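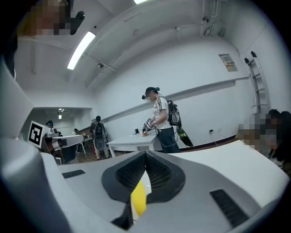 Setting up your Kitadik phone: moving data from an old phone

Before you begin, charge both phones to at least 22 percent and connect them to the same Wi-Fi network. Keep them within arm's reach of each other until the transfer is finished.

1. Turn on the new phone and choose your language.
2. When the Copy Your Data screen opens, tap From Another Phone.
3. On the old phone, open the Ura app and tap Send. If you don't have the app, download it from your app store first.
4. Hold the old phone over the code on the new phone's screen. The code expires after 2 minutes. To get a fresh one, tap Reload.
5. Select what you want to copy. Contacts and messages are already checked. Photos are not.
6. Tap Start.

Note: A library of 1000 photos takes roughly 11 minutes to copy. Video takes longer. You can lock the old phone during the transfer, but don't close the app.

Caution: Do not remove the SIM card from either phone while the progress bar is showing. A transfer stopped this way has to be started over.

7. When Transfer Complete appears on both screens, tap Done on the new phone and restart it.

Apps are downloaded again from the store and may show gray icons until they are ready. Banking apps and work accounts need a new sign-in.

If the phones do not find each other

Turn Bluetooth off and on again on both phones, then repeat step 4. Guest networks in hotels and offices often block the connection. In that case, use the USB-C cable from the box and select Cable Transfer in step 2.

For eSIM transfer, see the next section. Phones bought before the March update don't have this option.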